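We use cookies to improve your experience on this site. By continuing to browse you accept our cookie policy. Accept | Manage settings

Greywater garden systems

A greywater garden system is an arrangement of pipes, filters and planted beds which takes the used water of a household and brings it to the garden. Greywater is the water from showers, hand basins and washing machines. Water from toilets is called blackwater and is never included. Kitchen water is in most systems also left out, as it contains fats and food pieces which block the soil.

Origin of the term

The word "greywater" describes the colour that the water takes when it is stored for more than a day. Fresh greywater is often almost clear. Some authors, among them the soil scientist Margareta Filip, prefer the name "light wastewater", but this has not entered everyday speech.

Types

The simplest type is the diversion hose, which carries the washing machine water straight to the roots of trees. It has no tank and no pump other than the one inside the machine. In the branched drain type, the water runs downhill by gravity and is divided at each junction, so that every tree receives a similar share. This type needs a constant slope and is difficult to change after the trenches are filled.

Larger systems have a surge tank, a coarse filter and an electric pump. The tank is emptied at least once in 24 hours, because bacteria multiply quickly in warm greywater and the smell becomes strong. A controller may close the valve when the soil is already wet and send the water to the sewer.

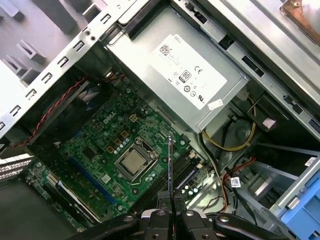
Planted systems, known also as reed beds, lead the water slowly through gravel in which reeds and sedges are growing. The organisms living on the roots and stones break down soap and skin oils. A reed bed requires more space than the other types, but the water which leaves it can be used more widely.

Effects on soil and plants

The main concern is sodium, which is present in many laundry powders as a filler. Over several seasons it can destroy the structure of clay soils, so that rain no longer enters. Liquid detergents usually contain less of it. Boron, found in some bleaching products, is harmful to citrus even in small amounts. Plants which like acid soil, such as azaleas and blueberries, often do poorly because greywater tends to be alkaline. Established fruit trees and most ornamental shrubs tolerate it well.

Greywater should not touch the parts of vegetables that are eaten raw. For this reason it is generally released under a layer of mulch and not sprayed.

The Pevness trial

In the village of Pevness, a neighbourhood trial was organised by the engineer Géza Kerekes together with the gardener Safta Bratu. It included 12 houses, each with a branched drain and a mulch basin for the fruit trees. Over one dry season the houses directed up to 400 litres a day to their gardens. Kerekes noted that two of the drains were blocked by lint, and later a simple mesh bag was fitted to every laundry outlet. Bratu recorded that the plum trees kept their leaves longer than in the previous summer, although she did not consider one season enough to judge.

Regulation

Rules differ greatly between regions. In some places a diversion hose needs no permission, while any system with a tank must be approved by a licensed plumber. Common requirements are a minimum distance from wells and property boundaries, purple labelling of the pipes, and a valve for returning the flow to the sewer in wet weather.

See also: Rainwater tank; Constructed wetland; Mulch basin; Drip irrigation

Subscribe to our newsletter and receive new articles every Saturday. You can unsubscribe at any time.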